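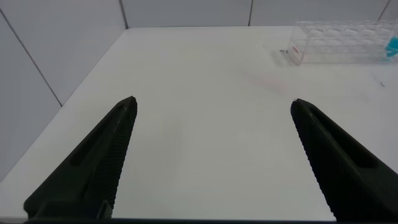
Flistcombe Adult Learning Circle
Minutes of the May planning meeting, 6:30 p.m.

Present: Ekaette Idahosa (chair), Khurram Kiani, Razia Rana, Tuncay Kurtuluş. Apologies: Shazia Mughal.

1. Minutes of the last meeting
Approved with one correction. Room hire was $345, and it had been entered under printing.

2. Evening classes

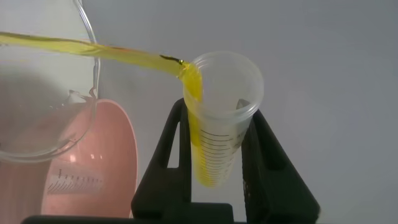 Enrollment for the fall stands at 52. Razia asked that kitchen science stay at 18 places and keep its Resgate room. Her first session will be on measuring liquids, with yellow liquid poured from a glass beaker into a graduated cylinder, then a page of conversions to take home. Agreed. Khurram to confirm the room.

3. Program leaflet

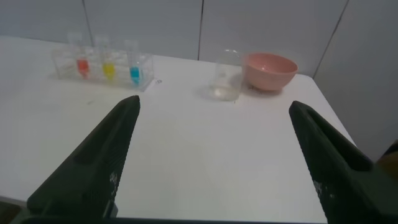
Tuncay has a quote from Bugti Print for 300 copies, folded. Ekaette wants larger type and the fees on the front. The back panel is still open, and Razia suggested a line for the children's table at the open evening, using the colored test tubes and the pink bowl. Tuncay will send a proof to everyone before it goes to print.

4. Dance class 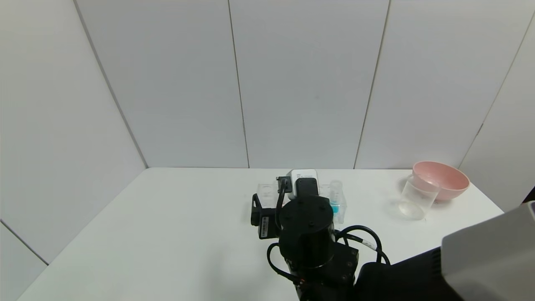 Zondance can offer an earlier start, at 5:45 p.m., but would need the hall floor cleared beforehand. Khurram will ask whether the choir can stack its chairs. Fee unchanged.

5. Any other business
Shazia sent word that the spare hall key has been found. Ekaette to collect it.

Meeting closed at 7:50 p.m.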